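From: Facilities Office, Clidcombe House
To: residents-notices
Date: July 29, 2022
Subject: Re: Furnishing of the reading room – lamps and side tables

Dear list members,

The Facilities Office thanks the residents who wrote in response to our notice. We reply below to the message from the Nastasmont Wing, as it raises the points mentioned most often.

> We have read the notice on the reading room and have three questions.
> First, are the table lamps to be kept on the long white table, or may
> they be carried to the chairs? Last winter two shades were bent in
> moving, and the lamps were out of use for 12 days.
> Second, who decides which bulbs are fitted? The ones supplied before
> were too harsh for evening reading.
> Third, we understood that the small side tables were to go to the
> Ichikawa Room. Is this still the plan?
> Nastasmont Wing, residents' mailbox

1. Placement of lamps

The lamps are intended for the tables in the reading room and should stay there. A resident who needs light beside a chair may ask at the front desk for a floor lamp, of which there are now 14 in the building. Table lamps should stand well in from the edge, with the cord run along the back and never across the walkway.

When a lamp has to be shifted for dusting, please switch it off first and let the bulb cool. Lift from the base with one hand and use the other only to steady the shade. The shades on our lamps are light and rest on thin metal spokes, and the spokes will bend if the full weight of the lamp hangs from them. If a shade sits crooked, do not force it back. Leave a note at the desk and the office will see to it.

2. Bulbs

Bulbs are ordered by this office. We have settled on white globe bulbs for all table lamps, and the stock from the Tedine warehouse was received earlier in July. Residents are asked not to fit bulbs of their own. Those who find the new bulbs too bright or too dim should write to us with the table number, and we will try another strength at that table before changing the rest.

3. Side tables and other items

The side tables will go to the Ichikawa Room as stated. Tables with patterned tops should be wiped with a soft, damp cloth only. Glass panels awaiting fitting are to be kept away from chair legs, and residents should not attempt to lift them.

Boxes, packaging and appliances should not be left on the long tables once the room is in general use. Items still there at that point will be moved to the storeroom on the lower level and held for 76 days. After that time they will be offered to the other wings.

4. Costs

The sum set aside for lamps, bulbs and replacement shades is $1000 for the year. No charge will be made to residents for ordinary wear. Damage should be reported in the usual way, and early reports are appreciated – a bent spoke costs far less to put right than a new shade.

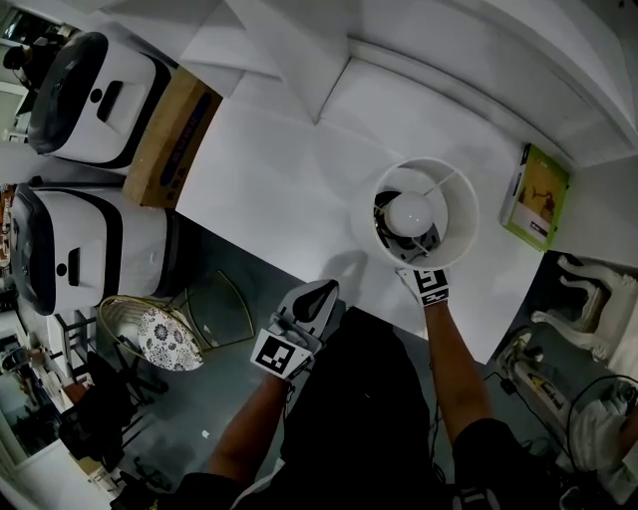

Table lamp with white cylindrical shade and globe bulb, reading room.

The shade is open at the top, so dust collects on the bulb as well as on the shade itself. Cleaning staff will dust both each week with the lamp unplugged. Residents need not do this themselves.

Further questions on the reading room may be sent to this list or left in writing at the front desk. Requests concerning the Ichikawa Room should go to the bookings mailbox, as that room is managed separately.

Respectfully,

Facilities Office
Clidcombe House

You are receiving this message as a subscriber to residents-notices. To change your settings, contact the list administrator.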